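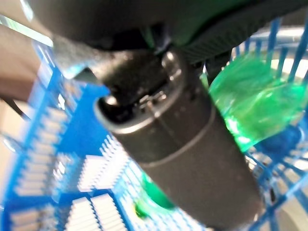

Paseo Shop, Flolton
Fixtures and Shelf Layout Group
Minutes of the regular meeting, September 2026

Present: Annelore Kuhlmann (chair), Nandini Thevar (minutes), one representative of D'Souza Shopfitting, two members of floor staff.
Apologies: purchasing.

1. Minutes of the last meeting
Approved with one correction. Under item 3, "front lip" should read "front rail". The lip was removed from the specification in April.

2. Matters arising
2.1 Price strip holders. Delivered, wrong width. Returned to D'Souza Shopfitting. Replacement date not confirmed.
2.2 Lighting over the drinks bay. Electrician's quote received and circulated. The group asked for a second line in the quote covering a diffuser. Carried forward.
2.3 Spare end panel. Found in the stock room behind the flattened cartons. Closed.

3. Hand baskets
3.1 A. Kuhlmann reported on the blue plastic baskets. The order was for 50. All are now on the floor and the old ones have gone for recycling. One has a split at a corner and has been set aside.
3.2 Floor staff raised small items. A can or a small bottle placed in an otherwise empty basket rolls to one side when the basket is lifted. Options considered were a flat liner, a shallow divider, and no change. The liner was not supported – it would have to come out every time the baskets are washed. The group agreed to try dividers in a few baskets at the door stack and to look at the matter again next time.
3.3 Handles. The wire handles are to be checked at the pivots once a week. Any handle that will not lie flat when the baskets are stacked goes to A. Kuhlmann.
3.4 Washing. Warm water and the standard detergent, drained upside down. The instruction sheet by the sink still describes the old baskets and needs replacing.
Action: N. Thevar to issue a new sheet.

4. Soft drinks, bottle handling
4.1 Only 500 ml bottles are to be stocked on the drinks shelf for the present. Larger sizes stay on the floor-level pallet.
4.2 Bottles are to be placed upright with the label to the front. Staff noted that a part-filled row does not support itself, and that a bottle leaned against its neighbor slides forward as soon as the neighbor is taken.
4.3 A bottle laid on its side in a basket should go in first, with lighter goods on top. Boxed goods should not be used to wedge it.
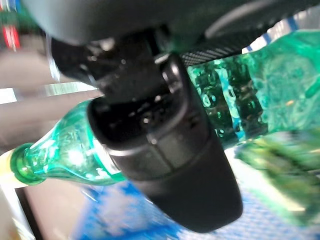 Page 2 of 4

4.4 Green bottles. The clear green plastic takes up glare from the overhead light, and the level of the drink can be hard to judge from the side. For shelf checks, staff should read the fill level at the shoulder of the bottle with the bottle standing. Bottles that have been dropped or rolled are to be left to stand before going back on sale.
4.5 Caps. N. Thevar asked whether cap color could be used as a quick check for sorting. The group thought it useful for restocking but not reliable enough for the stock record, as suppliers change caps without notice. Labels remain the reference.
4.6 Returned bottles. No change to the current procedure. Anything with a broken ring is written off.

5. Stock record
5.1 The Drornavo stock sheet showed 94 lines at the end of the last period, including lines no longer carried. Purchasing will remove the dead lines before the next print.
5.2 Cans and bottles of the same drink are still entered under one line. The group agreed that they should be separate. The change will be made when the dead lines come out, so that shelf tickets are printed only once.
Action: purchasing.

6. Drinks shelf, current layout
6.1 The black shelf was reviewed with the D'Souza representative. The metal front rail is sound and is to be kept. The glossy finish on the ledge shows finger marks and will be wiped down at opening and again mid-afternoon.
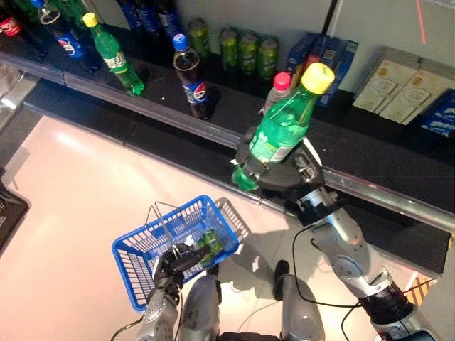

Item 6: drinks and boxed goods on the black shelf, basket below.

6.2 Two bottles toward the left of the shelf were not standing straight, one a Pepsi and one a green bottle with a yellow cap. Both fall under 4.2. The upright Pepsi nearby is the correct position. The group discussed a pusher tray for this section. D'Souza will supply one tray on loan, with side guides.
6.3 Cans. The green cans are in a row at the back, behind the bottles, where a customer has to reach over to get one. Floor staff would prefer a separate place for them on the right. A. Kuhlmann preferred to keep drinks together and move the cans forward instead. Agreed to move them forward first.
6.4 Boxed goods. The blue boxes and the cream boxes share the shelf with the drinks. There was no objection to this as an interim measure – the dry goods bay is not ready – but a divider is needed between the last bottle and the first box.
6.5 Shelf depth. The representative offered a shallower shelf insert. Declined at the quoted price.

7. Actions
New basket washing sheet – N. Thevar
Basket dividers, trial at door stack – A. Kuhlmann
Dead lines out, cans and bottles split – purchasing
Pusher tray with side guides, on loan – D'Souza
Cans moved forward, divider fitted – floor staff
Revised lighting quote – A. Kuhlmann

8. Any other business
The step stool is missing a rubber foot and is not to be used until it has been repaired. The key to the stock room cabinet is to be returned to the hook after use.

Next meeting: date to be circulated by N. Thevar.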